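Saturday, March 4, 2023

Attended the general assembly of the Numero math society at Plarnura, starting at nine. I went as an alumni member, which means I have a vote on the bylaws and nothing else. Registration was by QR code, and the line moved well until the scanner lost its connection. After that they used a printed list sorted by first name.

The main item was the change in dues from 300 to 400 pesos a term. The finance report took 40 slides' worth of material and put it on three, in a font I couldn't read from the back row. The motion passed with 97 votes in favor. I voted yes — the old rate no longer covers printing and the room deposit. 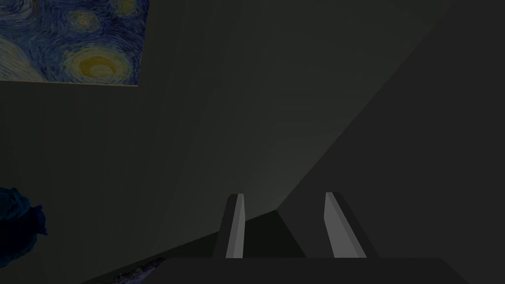
Swirling night sky, blue with yellow, on the wall.

Turnover of officers came after lunch. Each outgoing officer read a list of pending tasks and signed a form. The externals office still has no contract for the bus to Sotomayor, and the quiz bee there is set for the end of March. I offered to send them the quote format we used in my year. I need to find that file. It may be on the old laptop.

Left at four. The jeepney to Jirkville was full, so I took the second one and got home before six. Ate, washed two shirts, charged the calculator. Membership form is still in my bag, unsigned on page 3.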